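PRUNDARD PRESS TO RELEASE "THE LANITZ HYMNS" IN OCTOBER

I've been sitting on this news for months, so I'm thrilled to finally share it! My new book, The Lanitz Hymns, comes out this October from Prundard Press. It follows 2 small congregations, one in Tetov and one in Yazzie, that split over a songbook and went on singing from it anyway.

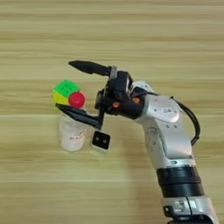

Robotic arm over a light wooden tabletop.

I read church minutes going back 100 years (some of them very cranky) and sat through more potluck suppers than I can count. There are 20 chapters, plus the words to my 3 favorite hymns in the back.

Review copies are ready now. Reporters, book clubs and church libraries can write to the Prundard press desk, and I'd love to come talk!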